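April, notebook, box and paper task

Started 9:30 with Anum. The goal for this month is 704 good examples, and we have 17 from the morning. Gerrit wants the right gripper to go slowly when it enters the paper, so I repeated 5 of them.

Green-lid box on the table, then the table top from a gripper camera:

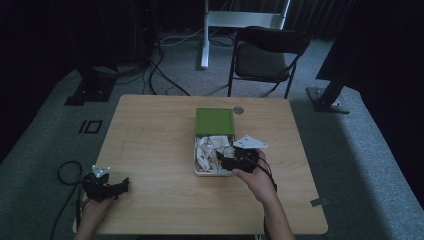
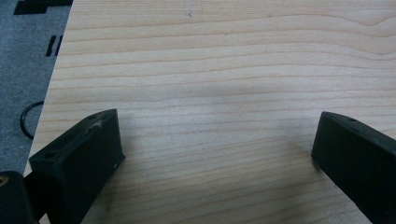 To do after lunch

Ask Serpil if the left hand must stay low over the table in every example. Check the clocks of both grippers before the next set. Copy the files to the Vukow disk and write the count here.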